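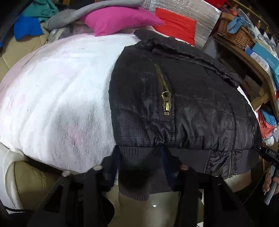 The hand-held gripper build moved from the workshop bench to soft goods in July. Hard objects had stopped telling us much. A block or a mug either stays put between the fingers or it slides, and the cause is usually plain. Fabric folds, bunches, snags on edges and hides its own thickness, so it shows up faults in a linkage that a block never will.

The current unit is the second full build. The frame is black printed parts with metal pivots, and the finger pads are blue and ribbed. The first build used flat pads, which held cardboard well enough and let nylon go at almost any squeeze. The ribs were drawn at two depths and printed in the same material. The deeper set stayed on. It is harder to clean, and lint collects at the base of each rib.

Handle travel was the other change. With the short lever from the first build, full closure took more hand force than most people wanted to repeat. The new lever is longer and the return spring softer. Some 160 closures per sitting is now comfortable, against 50 before. The cost is a slower release, noticeable when letting go of anything light.

Pivot friction still varies from part to part. The holes come off the Plekeck printer slightly undersize and are reamed by hand. Ream too far and the fingertips no longer meet; stop short and the linkage binds near the end of its travel. A drilling jig has been drawn but not cut. Members who want to try the part file will find it in the Grornero folder on the shared drive, with the lever and pads as separate bodies.

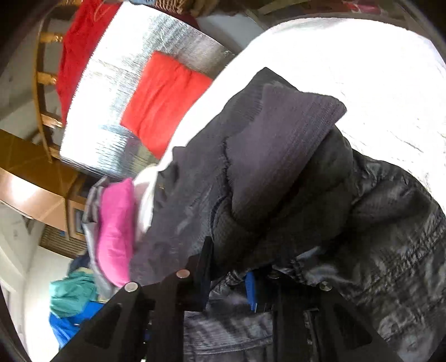
Bråten asked whether a padded jacket is a fair test at all, given that the filling compresses and almost any pad will get hold of it. The same message suggested thin cotton laid flat on a hard surface, where the fingers have to get under an edge before they can close on anything. The point is a good one. Padding does forgive poor alignment, and flat cotton will go on the list once the jig is finished.

For now the procedure is simple. Approach with the fingers open, close on a fold, lift clear, hold, release. A lift counts only if the item leaves the surface completely. Slips are logged with the material and the approach angle. Steep approaches have given fewer slips on nylon. On fleece the angle has made no difference that the log can show. 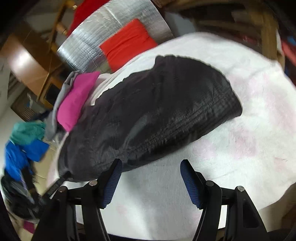

Ribbed pads, second build, over white fluffy cloth.

Spare pads are in the drawer under the small vise. Please take them in pairs, as left and right are mirrored and the odd ones are no use to anyone. The next build session is at the Stoltby workshop, and the reamer should be back on its hook by then.

Posted Saturday, August 4, 2018, by the workshop newsletter desk
Last updated: same day, part file location corrected
Contact the newsletter desk | © 2018 Stoltby Shared Workshop | Back to top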